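Inside the Box: What We Learned from Old Desktop Computers
Student project report, Waltard Technical High School
October 6, 2021

Why we picked this project

Most of us use a computer every single day and had never looked inside one. When our school got a batch of retired office desktops from Juna, a local refurbishing shop, we asked if we could work on them for our hardware elective. The answer was yes, and we were thrilled! Our plan was to learn the main parts of a desktop tower, how they connect, and which ones are worth saving.

The workspace

We did all the work in the Procházka Lab, on the white slatted metal table. We lay each tower on its side and take off the side panel, so the whole interior faces up. It makes a huge difference. With the case standing upright you are always working in your own shadow, and small screws love to fall behind the drive cage.

Getting to know the motherboard

We started with the motherboard because everything else plugs into it. The green one we liked best has a little "DELL" marking beside the processor socket. With no processor in it, you can see the field of tiny pins and the metal retention frame and lever that go around it. Those pins are really easy to bend – we kept our fingers well away from them! The memory slots are just to the right of the socket, and the power supply has its own corner of the case.
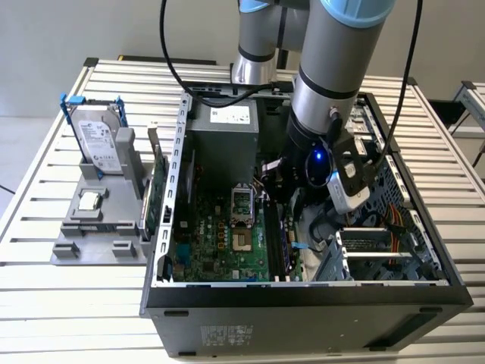
Cooling

This turned out to be our favorite part. A processor makes a lot of heat in a very small area, and the heatsink spreads it out over a stack of thin metal fins so moving air can carry it off. Aluminum is light and cheap and moves heat well, so it shows up in a lot of office machines. The fins are thin and bend if you lean on them, so we learned to hold a heatsink by its base. 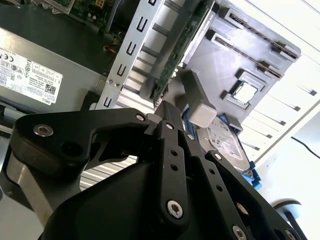 Between the heatsink and the processor goes a thin layer of thermal paste. Old paste dries out and gets crumbly, and we cleaned it off with alcohol wipes before anything went back together. Our first try had way too much new paste. The Hellar repair guide we used in class says a small dot in the middle is plenty, and we agree now.

What we would do next

We want to label the power connectors before unplugging them, and keep the screws in a tray with a spot for each step. In April we hope to build one good working desktop out of the best parts and give it to the school library – we already have 8 GB of memory set aside for it.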